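Teleoperation Demonstrator (contract, on site)
Piketti, Manipulation Data Group

Piketti is hiring demonstrators to record manipulation tasks by remote control for the Plisik training set. The current block covers soft, deformable items: bags, wrapped bundles, plastic sheeting. These are handled on a white tabletop next to a fixed black arm, with a humanoid hand working from the front edge of the table.

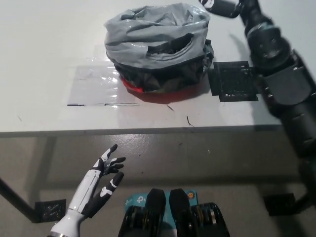

2 min read

Duties
Drive the hand and arm through assigned tasks, label each attempt as pass, fail or discard, and reset the table between attempts. Target output is 400 accepted episodes per month. Drift in the wrist or fingers must be logged before the next recording starts.

Requirements
Steady two-handed control for sessions of up to 50 minutes. Normal or corrected vision. Basic command line use. Prior work with leader arms, gloves or VR controllers is useful but not required; training takes four shifts and is paid.

Terms
Contract runs from April, renewable. Morning shift starts at 7:30, afternoon shift at 1:00. Applicants complete a short trial on the rig, scored by Pushpa Dhillon.

To apply, send a resume and shift preference to Emrys Gethin, Piketti hiring desk, quoting reference PL-186. Incomplete applications are not reviewed.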